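**Bowls, bowls, bowls!**

Our October kitchen swap at Birkby was a joy, and the plastic bowls stole the show. Emília Šimko had asked for bright colors only – and did you all deliver! Purple, orange, teal, pink, every one of them happy to go from salad to popcorn to bread dough. I took two home and already want a third (my cupboard disagrees). 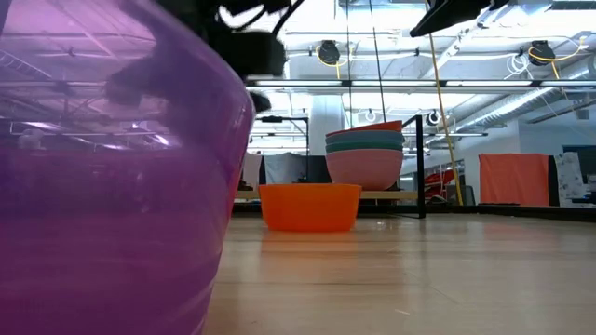
The next swap is all about lids, so start digging through those drawers now. Doors open at 3, and there will be cake!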